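Housewares and Tableware, handout 5
Stacking tumblers: shape, color, setting out, storing

Bring this back next time, we carry on from section 4. Chapter numbers are for the course reader, not the big catalog.

1. Where we left off

Last session was glass. Now plastic tumblers. Cheap, light, found in every school canteen and half the picnic bags in the country. Exam people tend to skip it as too simple and then lose marks on taper, so read section 2 twice.

Words you need: rim, lip, wall, base, taper, nest, stick (when two cups won't come apart). "Glass" for a plastic cup is fine at home, not in your written work.

2. Shape

A tumbler has no handle and no foot. Flat base. The wall is close to a straight cylinder but narrows toward the bottom. That narrowing is the taper and it does most of the work:
– lets the cup come out of the mold
– lets one cup drop inside another
– puts the weight low-ish when full

Too little taper and the cups jam. Too much and they stack beautifully but tip over on a tray. Makers sit somewhere in between. The Bindisport range is the usual example of a gentle taper, Drarum the steep one (see reader, ch. 2, the drawing with the arrows).

Rolled lip – the edge is turned over a bit so it's thick and round where the mouth goes. Stiffens the whole rim. Run a finger round a cup at home, then round a throwaway party cup, and write down the differnce. Two lines is enough.

3. Color as a label

Sets come in mixed colors for a practical reason: everybody knows which one is theirs. Green, pink, blue is a common trio. Soft shades are in at the moment, stronger ones sell better for kids. 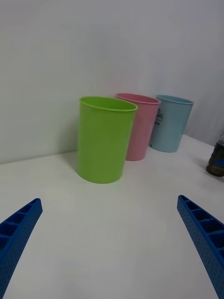 For setting out, overlapping is the thing to watch. Put cups one behind another on a diagonal and from a low seat the front one eats the second, the second eats the third. Somebody reaching from that side sees one cup and a couple of slices. Fine for a shelf where you only want the nearest. Bad for a self-serve table.

Also, distance makes the back cup look small. Students keep writing "small, medium, large" for a row of same-size cups drawn from a low viewpoint. Check the bases before you say anything about size: the further base sits higher up in your drawing.

Pale walls and pale tables: light blue and light pink both lose their edges against white. Lime doesn't. If the table is white, put the strong color where you want people to look first. Shadows help too, a light from one side gives you a darker band down the wall of the cup and a lighter patch, and that's how you show it's round without drawing a single curved line on the body.

Exercise A (in pairs, short)
Take three tumblers, same shape, different colors. Set them on the diagonal. One person sits low at the front, one stands at the side. Both sketch. Swap sketches. Where do they disagree? Keep the sketches, they go in the folder.

4. Setting out in a row

Row along the back of the table, near the wall, mouths up. Everyone can see every rim. Leaves the front clear for plates, jug, elbows.

Gaps: a few centimeters. Enough for fingers on both sides of a cup. Even gaps look neat but small differences don't bother anyone eating lunch. What does matter is a cup that leans. A leaning cup gets knocked. Press down lightly on the rim, and if it rocks look under the base for a crumb, a warp from the dishwasher, or a bump in the table.

Printed marks on the side: turn them all the same way, or all to the wall. Pick one.

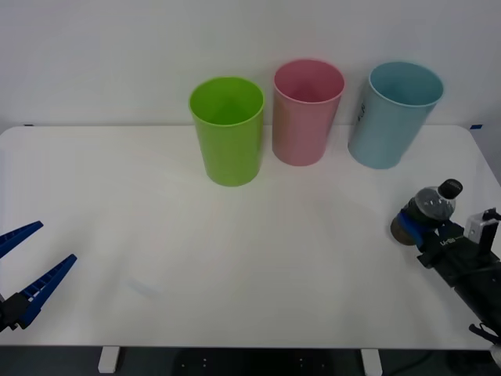 Narendra Tomar wanted to know why the row should go at the back at all, as small children can't reach that far and end up climbing on the chairs. Put them at the front for under-fives, he said, and accept the spills.

Fair point and I've changed the rule in the table notes. Back row for adults and older pupils, front row for little ones, but a hand's width in from the edge. The Trorkton canteen does it this way and keeps the jug on a seperate table.

5. Storing

Dry first. Nest wet cups and they grip each other. To free a stuck pair, warm water on the outer one, twist, don't pull.
Stack of 5 at most on an open shelf, 14 in a closed box. The Chauhan box, item 567 in the supply list, takes the tall shape with the lid shut.
Keep colors together or alternate them, doesn't matter, but be consistent so a missing one shows.
Scratched rims: out. Don't send them back to the shelf.

6. For next time

– Finish Exercise A, sketches labeled with viewpoint
– Read ch. 5 up to the part on lids
– One paragraph: taper vs. stacking, with your own cup as the case
– Bhupendra Yadav has the spare reader, ask him if yours is missing pages

Folders due Sunday night, in the tray or by mail. Next handout is jugs and pouring lips.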